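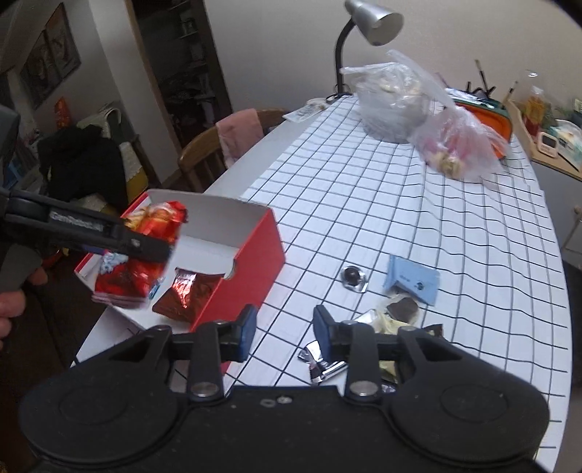 A red snack bag held over the open box on the table.

About Us

Zekolden is a small news agency. We write about elections, parliaments and changes of government in countries which the big newspapers visit only when something terrible happens. Our reports are bought by regional newspapers, radio stations and some universities, and they are free to read on this website after 13 hours.

Our office is in Skirnthorpe, above the old post building on Marchetti Street. The entrance is from the side. Please ring the upper bell, the lower one belongs to the dentist.

How we started

The agency began as a weekly letter, sent by email to people who had studied foreign politics together and did not want to lose the habit of reading about it. The first letter was two pages and treated one subject only, a delayed vote on a constitution. After one year the letter had 1000 readers, and most of them we did not know. Some of them were editors. They asked if they could print our texts, and we had to learn quickly what an invoice looks like.

We took the name Zekolden from the title of that first letter. It has no meaning in any language we have checked.

What we publish

Every morning at 6:30 we send the Day Sheet, a list of the political events expected in the next 24 hours: sessions, court decisions, press conferences, state visits. Editors use it for planning. It contains no opinion and very few adjectives.

During the day we send news reports. A first report can be only three sentences. When more is known we replace it with a longer one, and the older version stays in the archive so that any reader can compare what we changed. If a government changes in a way that was not planned, we write who says that he or she is in charge, and who disagrees with it. We do not choose between them in the headline.

Once a month we publish the Pirkcombe Papers, which are longer articles on one country. They carry the name of the village where we hold our yearly planning week, in September, in a house with a bad internet connection. The most requested paper until today is the one on how interim governments come to an end. We wrote it for students, but we hear it is also used in two ministries.

How we work

We have 17 correspondents. All of them live in the country they write about, and most were born there. They write in their own language or in English, as they prefer, and an editor in Skirnthorpe prepares the final text together with them by telephone. This takes more time than a written message, and we have lost some stories to faster agencies for this reason. We accept it.

A report needs 2 sources who do not depend on each other. An official statement counts as one source for the fact that the statement was made. It does not count as a source for what it says. When a person asks us to leave out his or her name, the editor on duty must know the name and must agree. We do not pay for interviews.

We make mistakes. Corrections stand at the top of the article, with the hour when we made the change. Small spelling errors we repair without a note - readers write to us about these more than about anything else, and we are thankful.

Who pays for us

Most of our income comes from subscriptions by newspapers and radio stations. A smaller part comes from courses for young reporters, which we give in spring and autumn in our office. We take no money from governments, parties or candidates. We had advertising on the website for one summer and stopped it, as the advertisements were often louder than the news.

The list of our subscribers is printed in the yearly report. A subscriber who does not want to be on this list can not become a subscriber.

Working with us

We look for correspondents from time to time. Please send two published texts and one page about the country you know, in simple words. A diploma in journalism is welcome but it is not required. We answer every letter, although in election months it can take some weeks.

For corrections, please use the form under each article. For subscriptions and courses, write to the office or call between 9:00 and 16:00. The news desk has its own number, which subscribers receive with their contract - it is answered also at night.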